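Small tips for the pastel workshop

Pastel dust goes everywhere, so I wipe my table before work and again after it, always with a damp cloth. Never blow on the drawing. Hold the board upright and knock gently on the back, and let the dust fall into a folded sheet of newspaper.

For storing the sticks I use uncooked rice in a shallow box. They come out clean after one night. Olaia Cantero, who taught me in Ostska, keeps the dark colours in a separate box, and I do the same since March.

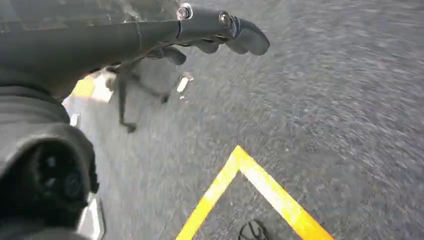 Greys are the colours which I finish first, so I make my own from broken pieces. Crush them in a mortar, add water by drops and roll the paste on kitchen paper. Keep 2 mixtures — one for a dark charcoal like the arm in the photo, and one lighter for ground such as asphalt. For a bright bolt head, leave the white touch until the very end and press only once. The new sticks need about 55 hours to dry in a warm room.

Paper for practice can be cheap. I buy it in packs of 13 sheets and fix it with masking tape, which I first stick on my sleeve so that it pulls less. Remove it slowly, away from the drawing.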